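Home | Notebook | Samples | Recipes | Archive
Search this notebook... Go

July, 7:40 am. Glaze tests, Plukberg ash

Kiln came down to 136 overnight and I could not wait any longer, so I cracked the lid with gloves on and pulled the top shelf. So glad I did! The Plukberg ash glaze has finally gone the color I was after, a soft gray-green where it pools and a toasty brown where it breaks over an edge. Last batch was muddy from rim to foot. The only thing I changed was washing the ash twice and letting it settle a full night before pouring off the water.

Tiles 1 to 8, all on the Grutascombe stoneware, bisqued in the June load:

1 - unwashed ash, one dip. Muddy, pinholes near the top.
2 - unwashed, two dips. Worse, and it ran onto the cookie.
3 - washed once, one dip. Better color, still dry at the corners.
4 - washed once, two dips. Nice surface, dull color.
5 - washed twice, one dip. Lovely!! Thin at the rim.
6 - washed twice, two dips. The winner. Gray-green in the texture marks, no pinholes at all.
7 - same as 6 over white slip. Bluer than I expected, and I want a whole bowl in this.
8 - same as 6 over iron wash. Goes nearly black with rusty specks (very good, maybe too busy for a big piece).

Batch weighed out at 3,436 g dry, sieved twice. I had 492 g of washed ash left over, now in the lidded tub on the bottom shelf, labeled. Please leave it alone until I have done the second round! It takes forever to wash and my hands still sting from it. Rubber gloves, everybody, right up to the elbow. The ash water is much more caustic than it looks.

Drying before glazing made a difference too. I hung the tiles by their holes for a full day this time, where I used to lay them flat on newspaper, and the backs came out clean with no damp patch in the middle. I'd like to do all the small stuff like this from now on, pendants and tags included.

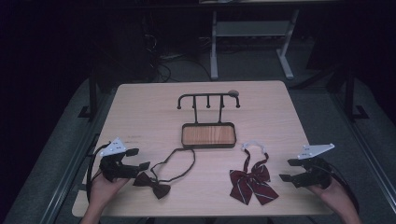

Black metal stand with the three short prongs, on the light table.

Tried the Veloso recipe alongside, the one with extra whiting. It melts earlier and moves a lot more. On a flat tile it is gorgeous, really glassy with little streams in it, but on the vertical test it slid most of the way down and left the top bare. Could be saved with a bit more clay in the mix. I'm going to try adding it in small steps and keep everything else the same, and if it holds on a cylinder I'll put it on the tall bottles.

Turkach red clay: only two pieces in this load, both from the bottom shelf, both slightly bloated. Pity, the color underneath is so rich. Either the bisque was too quick or this clay just doesn't like going that hot. Slow bisque next time, with a long hold in the middle, and then a glaze firing a cone lower. If it still bloats I'll keep it for planters.

Kiln notes. Bottom shelf ran cooler than the top again, witness cone barely leaning while the top one was right over. I stacked the bottom tight, so some of that is my own doing. Next load: tall things low, more air between posts, half shelves in the middle. Also the lid brick by the peephole has a new crack, hairline, marked in pencil so we can see if it grows.

2:15 pm. Unloaded the rest. The two mugs in glaze 6 are the best things I've made all year! The throwing rings catch it perfectly and the inside is smooth as a pebble. Filled both with hot water and left them on a paper towel for an hour, no weeping. One goes through the dishwasher all week and the other sits with a lemon slice in it overnight to see if the color shifts.

To do
- wash another bucket of ash, start tonight so it can settle
- cut more tiles, with the hole a bit bigger, they shrink and the wire sticks
- mix Veloso with added clay, small batch only
- bowls for the white slip version, medium, wide rim
- new cones, nearly out of the big ones
- scrape shelf 2 where tile 2 ran, then kiln wash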